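Home | Posts | Archive | Contact

Keeping a contacts file that still works after six years

25 Mar 2025

I left Workalano in October with 154 names in a plain text file and a vague plan to write to all of them. I have now written to most. These are notes on the method, which is dull and has held up.

The file has four columns: name, where we met, what we last talked about, date of last message. The third column does most of the work. A message that picks up an old subject gets a reply far more often than one that opens with my news. Where the third column was blank I left the person until I had something useful to send.

I tried Buleo first, a paid contact manager. It imported almost 2,000 addresses from my mail, including every ticket desk I had ever written to, and then reminded me to wish them well. I went back to the text file after a week.
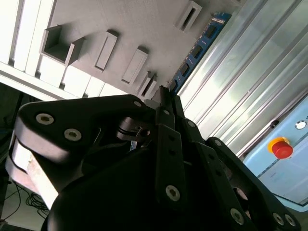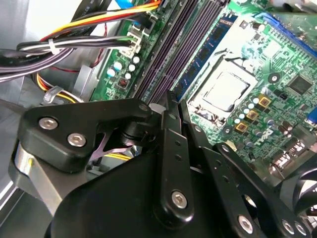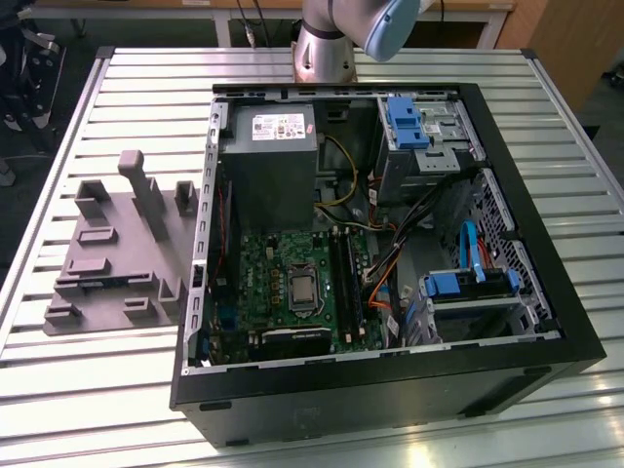 Message length matters. Mine are now under 700 characters, with one question in them at most. If the question can be answered in a line, it usually is, on the same day. If it needs thought, I say there is no hurry and put a date in the file to look again. I do not chase more than once.

Events are a separate matter. The Trudelel evenings in Aasen are well attended, but the room is loud and the name badges are printed too small. I get more out of arriving early, when people are still putting chairs out and will talk for ten minutes. I write the row in the file on the train home. Left until morning, the third column comes out as "work, general" and is no good to anyone.

On asking for favours: I keep a fifth column, added late, which records who introduced whom. When an introduction leads to something, even a short call, I tell the person who made it. This takes a minute and I had neglected it for years. Two of them had assumed the introduction went nowhere.

I still have no good rule for removing people. At present a row with no reply after two messages moves to a second file, which I read through once a year.

Print this post | E-mail this post

Older post | Newer post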